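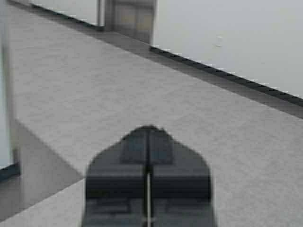
Garra robótica de dois dedos junto a uma bancada cinzenta. Foto: arquivo

Início | Notícias | Energia | Clima | Opinião | Contactos

Calor das bancadas de cozinha: a nova promessa energética chega sem números que se vejam

27 de maio de 2022

A Clollon, empresa que até ao ano passado vendia películas para janelas, anunciou que pretende produzir eletricidade a partir do calor desperdiçado nas cozinhas. O sistema chama-se Zuslow e consiste numa placa fina, colada por baixo da bancada, que aproveitaria a diferença de temperatura entre a superfície e o interior do móvel. Segundo o comunicado, "cada refeição passa a ser uma pequena central elétrica". O comunicado tem 3 páginas e a palavra "revolução" aparece em todas.

O princípio físico não tem nada de novo. Quando dois lados de certos materiais estão a temperaturas diferentes, gera-se uma tensão elétrica. O efeito é conhecido desde o século XIX e serve para alimentar sondas espaciais, alguns sensores industriais e umas ventoinhas engraçadas que se põem em cima dos fogões a lenha. Em todos estes casos há uma fonte de calor forte e persistente de um dos lados. Uma bancada de cozinha passa a maior parte do dia à temperatura da cozinha.

A empresa contorna a dificuldade com uma expressão que vale a pena reter: "gradientes térmicos do quotidiano". Entram aqui a panela pousada depois do jantar, o sol que bate junto à janela e o calor da máquina de lavar loiça. Tudo somado, diz a Clollon, uma casa média poderia obter 400 watts. Ficou por dizer se se trata de um pico de alguns segundos ou de uma média ao longo do ano, e a diferença entre as duas coisas é a diferença entre um produto e um folheto.

Perguntámos. A resposta do gabinete de imprensa foi que o valor corresponde ao "potencial instalado em condições favoráveis". Perguntámos também quais eram as condições favoráveis e fomos remetidos para um documento técnico a publicar em julho.

Entretanto, faça-se a conta que qualquer aluno do secundário pode fazer. Um módulo termoelétrico comercial converte em eletricidade uma percentagem modesta do calor que o atravessa, e isso quando a diferença de temperatura passa bem dos cem graus. Com uma diferença de dez ou quinze graus, o rendimento cai para uma fração de um por cento. Para tirar 400 watts de um sistema com meio por cento de rendimento seria preciso fazer passar pela bancada 80 quilowatts de calor. Uma placa de indução doméstica com todas as zonas no máximo fica-se por menos de um décimo disso, e convém não esquecer que esse calor foi pago na fatura da luz antes de ir parar ao tampo.

É este último ponto que o comunicado trata com mais ligeireza. Boa parte do calor que existe numa cozinha vem de eletricidade ou de gás. Recuperar uma migalha do que se perdeu não faz mal a ninguém, mas chamar-lhe "energia renovável de origem doméstica", como se lê no segundo parágrafo, é uma liberdade que um regulador talvez não aprecie. No inverno, aliás, o calor que escapa do fogão aquece a divisão. Quem o desviar para uma placa terá de ligar o aquecedor um pouco mais cedo.

Siyabonga Kekana, engenheiro de sistemas térmicos e consultor independente, leu o material a nosso pedido e não ficou impressionado. "Há um gráfico sem unidades no eixo vertical e uma fotografia de uma família a sorrir", resume. "O gráfico sobe muito." Kekana admite que a técnica possa ter utilidade para alimentar um sensor de fugas de água ou um termómetro sem pilhas, aplicações que pedem milésimos de watt. "Se me dissessem que era para isso, assinava por baixo. Mas para isso já há uma pilha de botão que dura anos e custa menos do que um café."

A Clollon afirma ter dois parceiros. A Van Hecke, fabricante de móveis de cozinha, confirmou-nos por escrito que "acompanha com interesse" o projeto e que não assumiu qualquer compromisso de compra. A Astex, indicada como fornecedora dos módulos, foi mais lacónica: vendeu um lote de amostras e desconhece o uso que lhes foi dado. No comunicado, as duas aparecem sob o título "Consórcio Zuslow".

Quanto a ensaios, a empresa refere 1004 horas de funcionamento em laboratório. O número é preciso e soa bem. São menos de seis semanas seguidas, o que diz pouco sobre um equipamento que se pretende garantir por vinte anos, debaixo de uma superfície onde se entorna água e se pousam tachos. Não sabemos que potência foi medida durante essas horas. Pedimos o valor por duas vezes e recebemos, das duas, o mesmo parágrafo sobre a importância da transição energética.

Há também a questão do preço. A Clollon não o divulga, mas abriu uma lista de pré-reserva, com sinal a pagar no ato da inscrição. O sinal só é devolvido se o produto não entrar em "fase de demonstração" no prazo de 2 anos. O regulamento da lista não define o que é uma fase de demonstração. Um protótipo numa feira, com uma luzinha acesa, chegaria provavelmente para cumprir a cláusula.

Quem segue este setor há algum tempo reconhece o guião. Já tivemos os pavimentos que produziam eletricidade com os passos dos peões, as estradas solares que se partiram no primeiro inverno e as pequenas turbinas de telhado que, em algumas ruas abrigadas, gastavam mais na eletrónica do que produziam. Quase todas assentavam em física verdadeira aplicada numa escala em que deixa de compensar, e quase todas levaram dinheiro que teria rendido mais em isolamento de sótãos, matéria para a qual ninguém faz vídeos promocionais.

A empresa diz estar a negociar apoio público para um projeto-piloto num bairro de habitação municipal, que não identifica. Seria razoável que, antes de qualquer assinatura, alguém exigisse um contador ligado à saída do sistema durante um ano inteiro, com leituras abertas a quem as quisesse consultar. É um aparelho barato e fácil de instalar. Questionada sobre essa possibilidade, a Clollon respondeu que a considera "prematura na presente fase".

O documento técnico prometido para julho deverá incluir, segundo a mesma fonte, os resultados completos dos ensaios. Voltaremos ao assunto quando for publicado.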